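4.3 Checking the marker tracking before you record

Flosbridge works out where each hand-held gripper is from the printed squares on its cube. The tracking view will show a green light for a cube it has found. Treat that light with suspicion. It means the software has matched a pattern, and it says very little about how good the position is.

Before you start, close any other program using the head camera and load the Pritent calibration file made for that camera. A file from another unit will load without complaint and give you wrong distances.

1. Open Tools > Tracking > Live View.

2. Hold both grippers over the near edge of the table, fingers pointing forward, with the cubes in the head view.
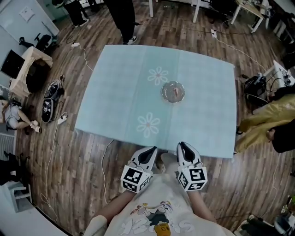 Figure 4-2. Both grippers held at the near edge, head view. The target object is on the glass plate.

3. Check that each cube is assigned to the correct hand. Left and right can swap if the marker table was edited by hand.

4. Keep still and press Sample. The software collects 2,000 readings per cube.

5. Read the Spread value for each hand. Anything over 2 mm should be redone. The automatic "Pass" label allows 8 mm, a limit we think is far too generous for small objects.

6. Turn each wrist slowly and watch the axes drawn on the cube. If they flip, stop and go to 4.5.

Note: The Confidence score is not a percentage, whatever the tooltip says. Zanele Ngubane compared it with measured error in July and found no useful link between the two. We have left it out of the log template.

Caution: Do not turn on Smart Fill to cover gaps in tracking. It draws a smooth path through frames where no marker was found, and the exported file does not flag them. A planner trained on that path will learn moves the hand may never have made.

Object detection

The Bullent detector runs separately and can be left off during this check. Clear plates and shiny rims are a known weak point — try it on your own table before you believe the box it draws. If detection drops out, error 42 appears in the log, but only at the Verbose setting.

Send repeatable failures to Abbas Soltani with the raw log attached. Screenshots of the green light are no help.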